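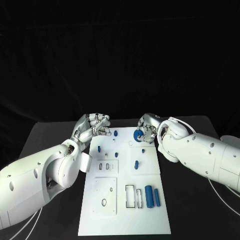

**Unit 6: Faults and Recovery**

Handout for the lab section. Read it before you log in to the cell. The case comes from the Kellstead bench, where a two-arm setup was running a peg-and-hole task and stopped with a force fault on the left wrist. Asuka Tanabe wrote the original fault report. The numbers below are hers.

**6.1 What was logged**

The counter stood at 2,468 insertion attempts when the fault came up. The left hand was pressing a peg down and the wrist load passed the limit of 84 newtons. The controller is supposed to stop both arms at that point. It stopped the left arm only. The right arm kept following its own program for 2 seconds before an operator hit the stop button.

No one was hurt and no part was broken. It is still classed as a safety fault, as an arm was moving after the cell had reported itself stopped.

**6.2 Two separate causes**

Students often fold these into one. Keep them apart in your write-up.

1. *Jam.* The peg went in at a slight tilt and touched the hole wall on two sides. Pushing harder on a tilted peg raises the side load and wedges it. The search routine had no tilt check, so it kept adding force.
2. *Stop signal.* Each arm has its own controller. The fault line from left to right had been turned off in the Kvaran settings file during single-arm tests in December and was never turned back on. The file passed review because the reviewer compared it with the December copy.

Cause 1 costs time. Cause 2 is the one that can injure someone - grade your findings accordingly.
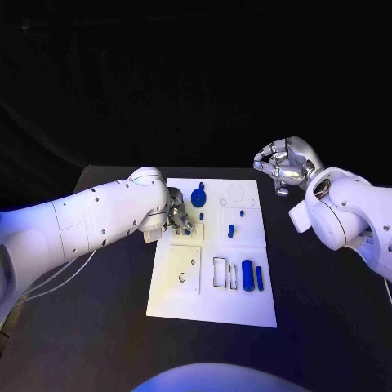 **Could the jam have been cleared by opening the hand?**

Opening the hand takes the load off the wrist, but it leaves a wedged peg in the hole at an angle. The arm should first back off along the line it came in on, with the grip kept closed, and then try again with a lower force limit.

**6.3 Changes made**

- The fault line is now tested at every startup. If either arm fails to answer, neither will enable.
- A tilt check runs before force is added.
- Settings files are compared with the signed master copy only.

**6.4 To hand in**

One page per pair. Draw the stop circuit as it was on the day of the fault and mark the open link. Then state which of the changes in 6.3 would have caught it, and when. Send questions on the wiring diagram to Miyuki Hamada - the copy in the Nadley binder is out of date.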